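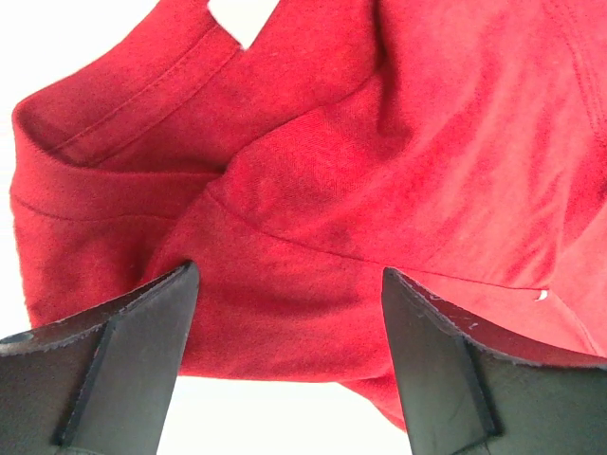
Minutes of the Nokwood Community Laundry Cooperative, general meeting, 4 August 2019, held in the back room at Eltport Hall. Fourteen members present, quorum met. Friederike Stüber in the chair. The minutes of the June meeting were taken as read and approved with one correction: under item 3, "dryer" should read "extractor". The chair then moved to fabric care, carried over from June. Members discussed pilling on cotton knits washed on the warm cycle. The red knit shows the type of wear meant, with small pills of fiber over the surface, more of them where the cloth is pulled taut. It was agreed that the wall chart will advise turning knits inside out and washing them on cold, and that dark reds go in with like colors only.

1. Machines

Washer 2 has been out of service since the drain pump failed. The replacement pump was ordered from Saliba and has been delivered, but the gasket supplied with it is the wrong size. Saliba has agreed to send the correct one at no charge. Washer 3 stops before the final spin when overloaded. The load sensor was tested and is within tolerance. Members are asked to fill the drum no higher than the line on the door glass.

Action: F. Stüber to confirm the gasket delivery date and post it on the door.

2. Water and power

The meter readings for June were tabled. The machines ran 183 loads in the month. Hot water use was higher than expected for that number of loads, and the mixing valve on the supply line is suspected. A plumber will check the valve when the pump is fitted, so that only one call-out is charged.

The Gridlow electricity contract is up for renewal. Two options were put to the meeting: a fixed rate, or a lower night rate with a higher day rate. Most loads are run in the evening before the night rate would begin, and the saving would depend on members changing their hours. The meeting voted for the fixed rate. Two members voted against and asked that this be recorded.

3. Detergent

The bulk powder has been clumping in the bin. The lid seal is sound – the damp appears to come from the wall behind the bin. The bin will be moved to the other side of the room and raised off the floor. A proposal to change to liquid detergent was deferred until a price per load is available for both.

4. Booking sheet

Several slots in June were booked and not used. The meeting agreed that a slot not taken up within 14 minutes of its start time may be used by the next member waiting. A proposal for a no-show fee was not seconded.

5. Other business

The folding table has a loose leg bracket, to be refitted with longer screws. The lost property box is full. Items not claimed by the next meeting will go to the Eltport thrift store – members should check the box before then.

Next meeting: date to be posted on the notice board. Items for the agenda to the chair in writing.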